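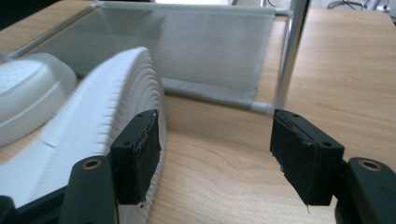 Sep 8, 2016

The recount is done, and Maston has a council again!

If you went to bed early on election night and have been trying to catch up since, you have our sympathy. It has been a wild stretch for a town whose last contested council race was settled before the pizza arrived. So let's go through where things stand, what happens at the first meeting, and why those of us who put this newsletter together are more cheerful about local government than we have been in years.

First, the result. The ballot question on ranked voting passed, 3,311 votes in favor, with a margin of 156 after the recount. The first count had it closer than that, and the difference came mostly from the Sandlow precinct, where a batch of mail ballots had been set aside over a smudged date stamp. The county board looked at them in open session, accepted them, and added them to the total. We sat through the entire session (bring a cushion if you ever go, those benches are from another century) and it was a pleasure to watch people argue so carefully over something so small. Both sides had observers at the table. Both sides signed the sheet.

The council seats are a little messier. The Growth slate and the Open Maston slate came out even, with 3 seats each, and the last seat went to an independent from the Drisness side of the river who ran on bus service and almost nothing else. Neither slate can pass a budget alone. Some of our readers have written in worried about gridlock, and we get it. The old council had a solid majority for so long that most of us have never seen a vote here where the outcome wasn't known by lunch.

But look at what has happened already! Within a week of the certified result, the two slates had met twice, with the doors open, at the branch library. They came away with a short written agreement covering the first session. It runs to a page and a half and you can read it at the town clerk's counter. The main points:

The council presidency will rotate, with Open Maston taking the gavel through April and the Growth slate after that.

Public comment moves to the start of the meeting. Anyone who has waited until almost eleven at night to speak for two minutes about a culvert will understand why we cheered out loud.

The road money stays where it was in the last budget until the new council has had time to go through it line by line.

Bus service gets its own hearing. That was the independent's price for voting with anybody, and it seems a fair one. The evening route to Drisness was cut without a hearing at all, and people who work late shifts have been paying for rides ever since.

What the agreement leaves out is the Jääskeläinen property. For newer readers, that is the old mill parcel between the rail spur and the river, which the town took over for unpaid taxes and has been trying to do something with ever since. The Growth slate wants it sold and built on. Open Maston wants at least the riverbank kept public. The campaign mailers made it sound as if you had to pick between a parking deck and a swamp, and neither of those was ever in the plans we've seen. There are 2 proposals on file, both from before the election, and both include a path along the water. They differ on how wide it is, who maintains it, and how many homes go up behind it. Those are things people can bargain over, and we hope they will.

We also want to say something about turnout. Lines at the Sandlow firehouse went out past the flagpole, and the poll workers there ran out of stickers by midafternoon and started handing out leftover ones from the spring primary. People we've never seen at a meeting came out for this one. A good number of them told us it was the ballot question that brought them in, and that they stayed in the booth to read the rest of the ballot. Whatever you think of ranked voting (our own readers are split, judging by the mail), that is a great thing for a town this size.

On that subject, the new system does not start right away. The next special election, if there is one, will still be run the old way, with one mark per race. The county has to approve the ballot layout and test the counting software first, and the clerk's office plans a practice night with sample ballots so that people can try it out before it matters. The idea is to rank pie flavors. We will be there, and we have strong feelings about rhubarb.

A few readers asked whether the losing side on the ballot question can still challenge it in court. They can, but the window is short, and the group that led the No campaign put out a statement saying it accepts the recount and will turn its attention to how the rules get written. That statement was generous and well put – we've asked permission to run it in full next time.

Now the practical stuff. The new council is sworn in at the town hall annex, and the session is open to everyone. Parking is tight on that block, so use the lot behind the feed store and come in by the side door. If you want to speak, sign the sheet before the meeting is called to order. Written comments can be dropped at the clerk's counter until closing time the day before, and the clerk has promised that every one goes in the members' packets.

The bus hearing comes next and the date will be posted on the annex door. If you ride the Drisness route, or used to, please consider coming. Bring your work schedule if you can, as the transit office says it wants to know exactly which trips people need.

And if you took notes at the recount and would like to share them, send them along. Ours get hard to read after the second hour.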